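Girkville Household Waste Sort Records

Version 2

Overview

This dataset holds sort records from a residential waste study in Girkville. Participating households kept indoor bin waste separate by room for a collection period in May. Each bag was weighed, opened and sorted by hand at the Umell depot. The files are intended for work on litter composition, liner use and bin sizing in small dwellings.

Contents

households.csv: one row per household, 252 rows
bags.csv: one row per bag, 3283 rows
categories.csv: lookup table for material codes
rooms.csv: lookup table for room codes

All files are UTF-8, comma-delimited, with a header row. Masses are in grams. Missing values are left blank; a zero means the category was checked and nothing was found.

Room bins and floor litter

Only indoor bins are covered. Kerbside carts, garage bins and backyard compost are out of scope. Litter picked up from the floor goes in the bag for that room and is not coded separately. The field liner_type records whether the bag was a purpose-made liner, a reused shopping bag or none.
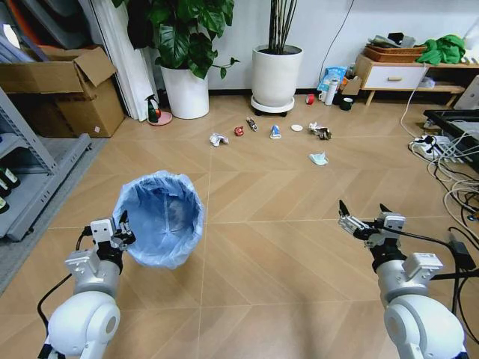

Light blue plastic liner held open over a tiled floor, with loose litter below.

Fields in bags.csv

bag_id: unique string, stable between versions
household_id: joins to households.csv
room_code: joins to rooms.csv
liner_type: purpose, reused, none
gross_g: mass of bag and contents as received
liner_g: mass of liner after emptying
cat_01 to cat_14: net mass by material category
moist_flag: 1 if free liquid was present at opening

Net mass is gross_g minus liner_g. The category columns may add up to slightly less than net mass owing to evaporation and fines lost through the sorting screen.

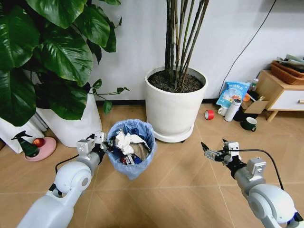
Bags with a shortfall above the tolerance were sorted again by a second operator. Where the two results differed, the second was kept. The first set of values is not distributed.

Material categories follow the Vanhove scheme, with paper tissue split from other paper. Composite packaging is coded by its heaviest component. Batteries are coded as hazardous regardless of mass.

Liner fit

The field overhang is coded by eye as low, medium or high and describes how far the liner folds over the outside of the bin. It is filled only for purpose-made liners.
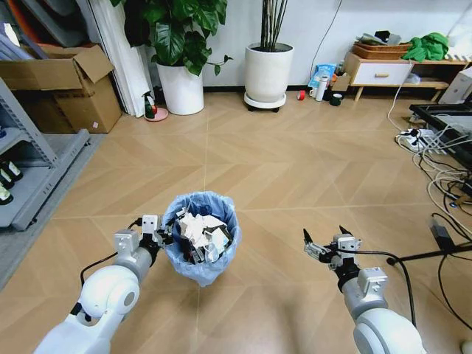

Lined round bin. The loose edges of the bag fold over the rim and drape down the sides.

Known issues

Kitchen bags are over-represented. Households with no bathroom bin have no bathroom rows, and these should not be read as zero waste. In version 1, reused bags with printed logos were sometimes coded as purpose; this has been corrected.

Licence and contact

Free for non-commercial use with attribution to the Hiradance project. Report errors through the project issue tracker and quote the bag_id.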